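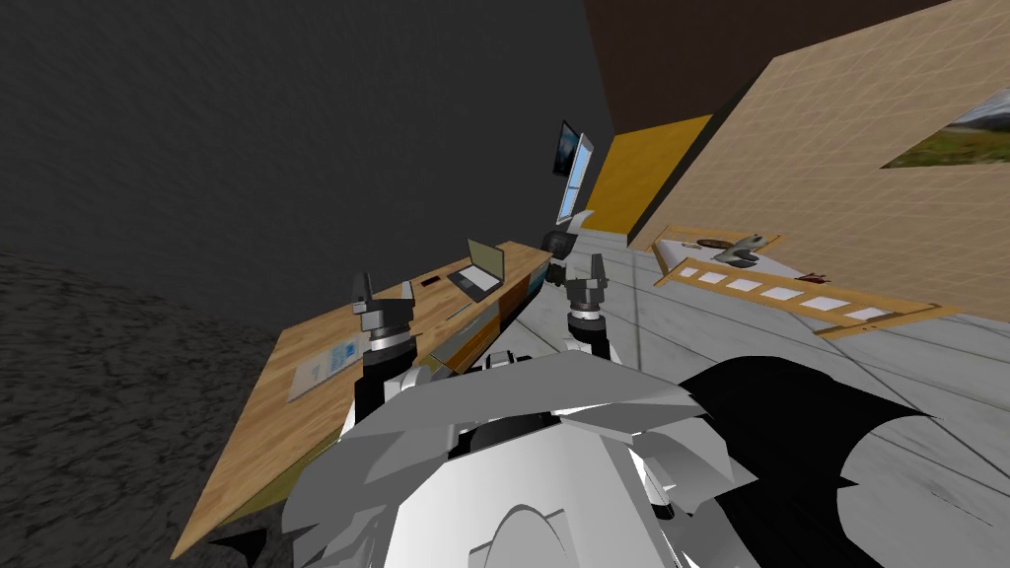

Will the robots at Drendier's Tumberg office replace the people who look after the rooms? The company says the jobs stay, but most of the work in them will change before the end of the year.

Drendier, which rents furnished rooms with desks to workers on short contracts, told staff this week that two-armed robots will take over part of the daily room reset at its Tumberg building. A reset is the work done between one guest and the next: clearing the desk, putting things left behind into a bag, straightening the furniture and checking the room against a list. Until now it has been done by hand, by a crew working in pairs.

The building has 99 rooms. Under the plan, 70 of them will move to the new system first. The rest have older layouts, with narrow doors or a step at the entrance, and will be handled by the crew as before.

Miloslav Hudec, who manages the building, said the company had been short of people on the early shift for a long time and that the same few workers kept getting called in on their days off.

"We were asking too much of them," Hudec said. "I would put out a call at five in the morning and the same names would answer."

The robots come with software from Godoy, a supplier that practices each task in simulated rooms before anything is tried in the building. Desks, laptops, phones, pens and magazines are placed in different spots in the simulation, and the robot has to reach them without knocking anything to the floor. Godoy also tilts and shifts the viewpoint between runs so the system does not come to depend on one fixed angle.

Two members of the room crew, Brisa Bautista and Cauã Fontes, have been working with Godoy since July. They were taken off the regular schedule to do it and kept their usual pay. Their part is to go through recorded runs, mark where the robot handled something badly, and write down how a person would have done it.

Bautista has worked resets for most of her time at Drendier. She said the first runs she was shown looked fine to the engineers and wrong to her.

"It would pick up a phone and put it in the bag before it had looked at the rest of the desk," she said. "You don't do that. You look at everything first. If there's a laptop still open, maybe the guest hasn't left, and you stop and call the desk downstairs."

That rule is now part of the system. When the robot finds an open laptop in a room listed as empty, it leaves everything where it is and sends a message to the crew. A person then goes up and knocks.

Fontes said the change he notices most is in his back. The reset involves a lot of bending to check under desks and beds, and he used to finish a shift sore. He is less happy about the screen work, which he called slow.

"Some days I would take the cart and the stairs over sitting there," he said. "They know that. I've told them."

Not everyone on the crew is convinced. Dalva Moura, who represents the workers in talks with the company, said Drendier has promised no layoffs but has put that promise in writing only for the current contract. She wants it extended. She also wants the new duties given their own pay grade.

"Watching a machine and answering for what it does is a different job," Moura said. "If a guest's ring goes missing, who gets the phone call? Our people do. So that has to be in the grade."

Hudec confirmed that the pay question is still open. He said the company has agreed that crew members will not be held responsible for damage done while a robot is working alone, and that every bag of found items will be checked and signed for by a person, as it is now.

Hours will shift too. The early start goes away for most of the crew, and a new midday shift is being added to deal with the rooms the robots have flagged. Workers with school-age children had asked for later starts in the past and been turned down. Others have arranged their second jobs around being done by noon, and for them the new shift is a problem. Moura said she has a list of those workers and has handed it to the company.

Training for the rest of the crew will be run by Tarmo Sakalauskas, who came over from the Jurnitwood site. The course covers how to stop a robot, how to clear a flagged room and how to send notes back to Godoy. Sakalauskas said he plans to keep the groups small and hold the sessions during paid hours — the first course at Jurnitwood was held after shift, and attendance was poor.

He has also asked that each new worker still learn the full reset by hand before being put on the robot rooms. Drendier has agreed to that for Tumberg.

Staff can send written comments on the new schedule to the building office. Comments received by 9/17/22 will be passed to both sides before the next round of talks. The company has not given a date for the switch and says it will post one on the staff board once the pay grade is settled.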